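Stop tidying up before you hit record

I have an opinion about messy rooms, and it has cost me a few arguments at work, so I may as well put it in writing.

I collect demonstrations for a living. Somebody holds a gripper in their hand, does an ordinary household job with it, and the camera on the gripper keeps the whole thing. Do that enough times and you have something a learning system can chew on. I've been doing it on a project we call Molell, first in a rented unit in Clemton and then in a bigger place in Drirndale, and as of this week we have 3,589 episodes that passed review. I'm proud of that number! I also think a good part of it is worth less than it should be, and that part is my fault, because I was the one who kept cleaning.

When we started out I was very strict. One table, one cloth, one cup. Everything else went in a crate by the door. I'd walk through before each session and pick up pens, move jackets, shoo people out of view (politely, mostly). The footage looked wonderful. You could put it in a slide deck and people would nod at it. And then in March we trained on the first decent batch and tried the result in a room with a laundry basket in it, and the arm went for the basket. Over and over. It had never seen a basket. As far as it knew, anything on the floor plan that wasn't the table was the job.

So I did what I should have done to begin with and stopped tidying. We moved furniture into the open-plan space, put a bed right out there, and let the day pile up on it. People sit on it. They leave their things on it. I ask for exactly one thing, that nobody arranges anything for my benefit, and you would be amazed how hard that is for people to follow. Everyone wants to straighten the sheet. 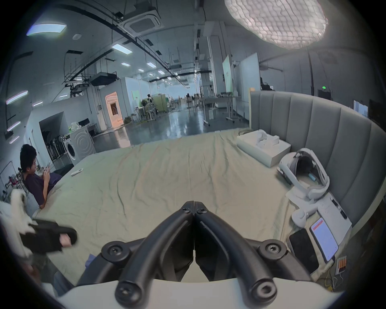

The big bed in the open-plan room, as the gripper sees it, headset and charger and all.

I love a view like that, I really do. The sheet is wrinkled, there's a remote lying on it, one of us is on the left edge looking at his phone, and there are thin cables going off the side. A tidy person would call it a bad take. I'd call it what a bedroom is like at four in the afternoon, give or take the whiteboards and the ceiling pipes.

Now, the argument against me is a decent one and I don't want to wave it away. My colleagues on the training side say clutter makes every episode harder to learn from. If the sheet looks different each time, and the light changes, and a person turns up in one take and is gone in the next, then the system has to work out which of those things matter before it can learn anything about picking up a remote. With a few thousand episodes you may not have enough for that. Better, they say, to learn the motion in clean conditions and bring in the mess later. Lundgren, the company that took our first batch, wanted it clean too, and they were paying, so clean is what they got.

I take the point about quantity. What I don't buy is the "later" bit. In my experience later never comes! You build your scoring sheet around the clean takes, your reviewers learn to reject anything with a stray elbow in it, the people doing the demonstrations pick up very quickly what gets rejected, and within a couple of months the whole group has trained itself to produce footage of a room where no one lives. We looked back through our own rejects from the spring and found 176 takes thrown out for "background activity" and nothing else. The grasps were fine. The placements were fine. Someone had walked past. I put every one of them back in, and yes, I got an annoyed message about it.

There's another thing clean sets do to you, and it's a bit harder to explain. They change how people move. Put a person in front of a bare table with one cup on it and they perform. They go slowly, they come straight down from above, they make a lovely little pause before closing the fingers. Give the same person a bed with a tablet and a phone and a headset on it, and they have to come in from the side, and go around things, and think about what they might knock over. The path gets uglier and far more useful. I'd trade 50 of the pretty ones for a good awkward reach past somebody's phone – and I've said so in meetings, which is partly why I'm not invited to all of them.

I do keep some rules. We still write down what the task was, in plain words, before starting. Anyone who might be in view knows it and has agreed to it, and if they change their mind the take goes, no discussion. We don't leave private stuff up on screens. And I'll still move something if it's going to get broken, having already paid for 2 tablets out of a budget that wasn't meant for tablets.

But the bed stays as it is. If you run a collection room of your own, try it for a week: leave the crate by the door empty, tell your reviewers to judge the hand and the object and let the rest go, and then compare how the demonstrations look. You'll probably hate the first day's footage. I did, and I went home convinced I'd wasted everybody's time. I'm still waiting on the full comparison from the training side, who tell me it's in the queue behind three other things, so for now all I have is my own opinion and a very wrinkled sheet.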